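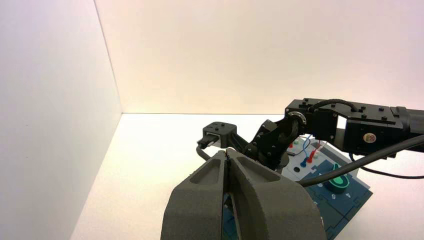
Halldóra Hafþórsson argued in her comments on the pilot that a guest asked to judge a walk in meters will give a number and mean something else, and that any question on distance should be tied to a trip the guest had made that day. The questionnaire was revised on that basis. Distance items in the final version name a start point and an end point, and ask whether the walk was acceptable with luggage, without luggage, and after dark.

## 4. Walking Distance and Room Satisfaction in Dispersed Resorts

### 4.1 Sites and layout

Both study sites are low-rise resorts in which guest rooms are spread over a garden plot and shared services are held in a central building. Moura has its reception, main restaurant and pool at the seaward end of the plot, with bungalows in staggered rows behind. Dundell has the same services near the middle, and its bungalows form a loose ring. The two resorts are similar in price, season and length of stay. They differ in slope: paths at Moura are nearly level, while those at Dundell climb toward the north side and include steps on two of the routes.

Walking distance was measured along the shortest paved path from the room door to the reception desk. Straight-line distance was recorded as well but was dropped from the models. At Moura the hedges between rows force long detours, and the two measures diverge most for the rooms that guests complain about. The longest paved route in the sample was 207 meters, at Moura.

Cart service was treated as a separate variable. Moura runs a shared cart on request; Dundell runs one on a fixed loop. Waiting time for the cart was not logged by either resort, so only the guest's own report of having used it enters the analysis.

### 4.2 Data

Questionnaires were handed out at check-out. After incomplete forms were removed, 3,680 remained. Each form carried a room number, which allowed the response to be matched to path distance, floor level and view class. Names and booking references were not collected. Groups of rooms booked together were kept as single cases, with the distance of the room occupied by the person who filled in the form.

Room satisfaction was scored on a scale of one to 6, and the same scale was used for noise, privacy and ease of finding the room. Forms from June were flagged, as part of the Dundell path network was closed for resurfacing in that month and guests were sent by a longer route. The flagged forms were kept in the main sample and removed in a check reported in Section 5.

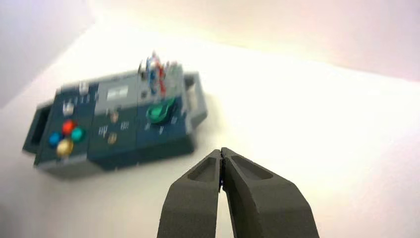 *Figure 4. Photograph: Verena Plattner.*

Distance alone was a weak predictor of room satisfaction at both sites. Privacy and noise carried more weight, and both tended to improve with distance from the pool. Guests in far bungalows rated the walk lower and the room higher, and at Moura the two effects nearly canceled. At Dundell they did not cancel on the uphill side, where the walk was rated poorly even for rooms closer to reception than the average.

Ease of finding the room behaved differently from the other items. Low scores were clustered at path junctions where the sign listed room numbers out of sequence. Plattner's site notes record 70 junction signs over the two resorts, a few of them hidden behind planting. Guests who gave a low score on this item also reported longer walks than the measured path would suggest, which is consistent with wrong turns. The questionnaire had no item on wrong turns, and the point cannot be taken further with the present data.

Night walking was rated lower than daytime walking in every bungalow row. The gap was smallest where path lights stood on both sides. Lighting was coded by one observer on a single evening per site, and the coding should be treated as coarse.

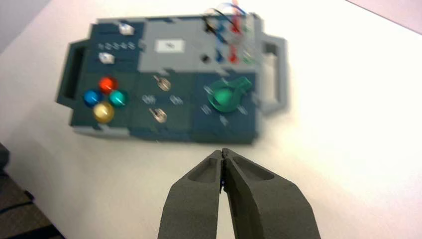 ### 4.3 Comparison with earlier work

The Prornedley survey, carried out in a single-block hotel with long corridors, found a steady decline in satisfaction with distance from the elevator. No such decline appears here. Corridor length brings no gain in privacy, and the rooms at the far end of a block share walls with their neighbors just as the near ones do. The Flillville study of detached cabins is closer to the present case and reports a similar trade between walk and quiet, although its cabins were reached by car and luggage was not an issue.

Neither study separated level from sloping routes. The Dundell results suggest that path distance should be entered together with height gained, and that steps should be coded on their own.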